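From: Dennis Tindall
To: gripper-users list
Subject: Re: [gripper-users] fingers not letting go of heavy cloth

Sunita Villanueva wrote:
> Has anybody else had the left finger stay shut after an open
> command? Ours only does it on denim. Towels are fine.
> Fenoven support says to re-zero and try again.

Hi Sunita, yes!! Same thing here, and re-zeroing got us maybe 22 cycles before it came back. We had it 3 times in June, always on jeans, always when the pinch is down at a thick end (hem, seam, anything bunched up). I went back through the wrist view and this is the kind of grip I mean:
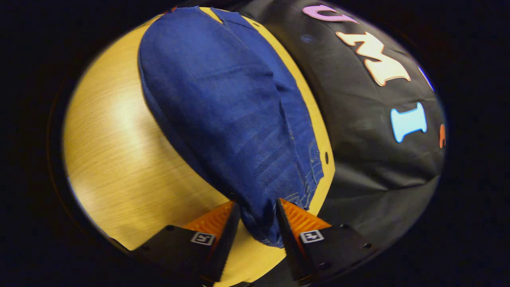
Jeans folded up long, both pads closed on the lower end.

My guess is the ridges on the orange pads bite into the fabric and the finger linkage sits a hair past center, so the spring can't pull it back. Marin Karagiannis thinks it's the firmware holding current too long. We've been arguing over it all week, and the log has 157 closes in it with nothing that settles it either way.
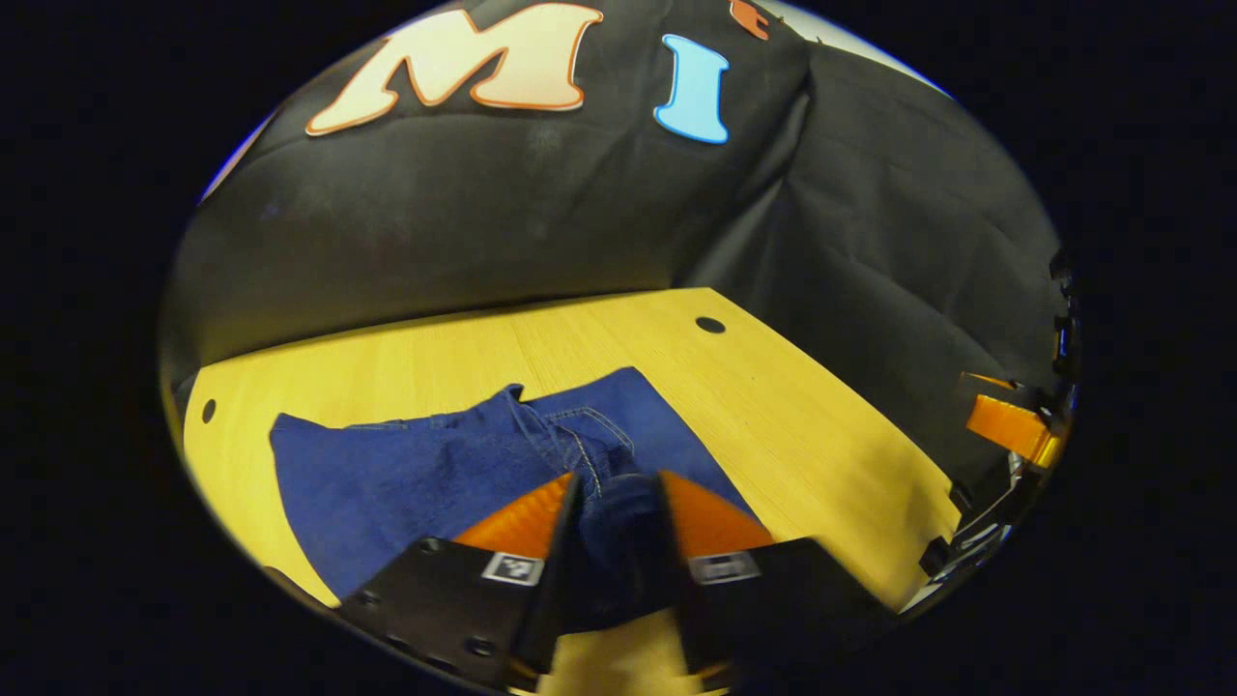

What did bother me is the last one. I reached in to work the cloth free by hand, the finger let go and then closed again on my thumb. Just a bruise, but please kill the power before you tug on anything! We've also dropped the closing force to around 40 percent for denim and I've had no jams so far, though it's early.

Could you send me your pad part number? Judite Vilela has spare smooth ones and I'd like to try those next.

Dennis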